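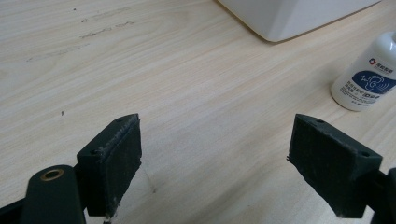 Light wood tabletop, with the two dark green fingers and their worn pads.

Subject: Re: [tables] Oil or varnish for shared work tables?
Date: 4 March 2026

On the list, someone from the Bakalis workshop wrote:
> We have five pale wood tables that get used every day.
> The old varnish is coming off in patches. Has anyone
> switched to oil, and would you do it again? We were
> quoted $1425 to have all 5 stripped and varnished.

We switched two years ago and I would do it again, with some reservations. We sanded back to bare wood with 80 grit, then finer, and put on two thin coats of Ikine hard oil. Wipe off whatever hasn't soaked in after a quarter of an hour or you get sticky spots that take days to go away.
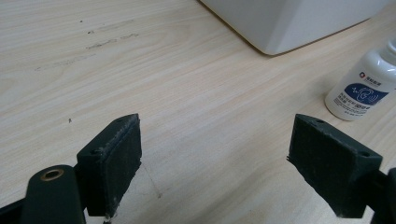 The main gain is repairs. With varnish, one bad scratch meant doing the whole top over. With oil you can sand the spot and rub in a little more. The drawback is that it needs a fresh coat every year. We do ours in May, when the windows can stay open overnight.

Water rings are still a problem. Coffee will mark it if you leave it till morning.

I tried Nukov wax on one table and went back to oil. It looked good for a month and then showed every hand print.

For your quote, ask if that price includes the edges and undersides. Wemex wanted $700 from us for the tops alone, and the edges are where ours had failed.

Lay the oily rags out flat outdoors to dry. Don't leave them balled up in the trash.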